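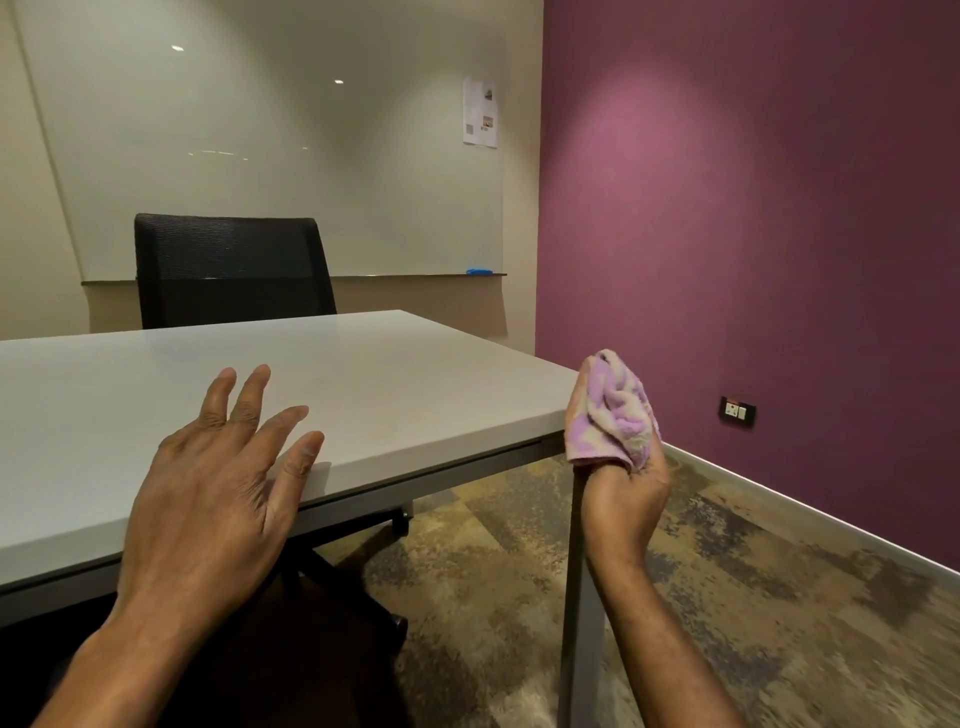
By Helen Garrod

Permeable paving

Permeable paving is a hard surface that lets rain pass through it into a layer of stone below, where the water is held for a while before it soaks into the ground or leaves by a pipe. It is used on car parks, drives, footpaths and quiet streets. Supporters describe it as a way of having a car park and a working drainage system on the same piece of land. The claim is partly true, and depends a good deal on the soil underneath and on who looks after the surface once the builders have gone.

Types

Block paving is the most common form in Britain. The blocks themselves are usually solid, and water goes down through the joints, which are filled with small sharp stone. Buyers often assume that the blocks are porous, and some sales leaflets do little to correct them.

Porous asphalt and porous concrete are made by leaving the fine material out of the mix. Both have open gaps running right through them. They are quick to lay over large areas but harder to mend, as a patch of ordinary asphalt over a trench leaves a strip that drains like any other road.

Plastic or concrete grids filled with gravel or grass are cheaper. The grass kind looks well in photographs taken in its first spring. Under parked cars it gets little light and tends to turn into bare soil, which packs down hard.

How it works

Under the surface is a bed of fine stone, then a deeper layer of coarse stone with large gaps between the pieces. Where the ground drains freely the water simply soaks away. On clay, a pipe near the bottom carries most of it to a ditch or sewer, and the paving works chiefly as a shallow tank. In a few places, such as over dirty ground, a waterproof sheet is laid under the stone and no water reaches the soil at all. All of these tend to be counted as the same thing in planning papers, though only the first puts most of its water back into the ground.

Clogging

New surfaces take in water far faster than any likely storm could supply it, and it is the new figure that is usually quoted. Silt, leaf mould, tyre dust and soil washed from flower beds then fill the upper part of the joints. The rate falls quickly in the early years and more slowly after that. Steep slopes draining on to the paving make matters worse, as does storing sand or topsoil on it during building work, a common fault and an easy one to avoid.

Cleaning is done with a suction sweeper, after which the joints are topped up with fresh stone. Ordinary brush sweepers can push dirt further in. The makers of the Zullix sweeper advise 2 passes a year. Few owners of private drives are likely to hire one even once.

The Festness car park

The car park at Festness covers 2,738 square metres and is laid with Nokik blocks over clay, with an outlet to the Tosh brook. It is often mentioned as a success. The report behind that reputation says that the paving cut the peak flow into the brook by 88 per cent, but the figure comes from one summer storm that followed a dry spell, when the stone layer was empty. The drop in winter, with the stone already part full, was 60 per cent - still useful, and much less often quoted. The report does not say how much of the water soaked into the clay, so the site cannot fairly be used as proof that the paving refills groundwater.

Water quality

The stone and the dirt caught in the joints hold back grit, oil and some metals. Salt passes straight through, and so does much of the nitrate. What is trapped stays in the paving until it is cleaned or dug up, and the cost of getting rid of the waste is seldom set out beforehand.

Cost

Comparisons nearly always favour the paving if they include the price of the gullies, pipes and tanks it replaces, and nearly always go against it if they do not. Upkeep is treated just as loosely. A fair sum would cover the full life of the surface, with at least one lifting and relaying of the joints and bed, but few published ones do.

See also: soakaway; swale; green roof; surface water sewer

Page last changed 6/7/23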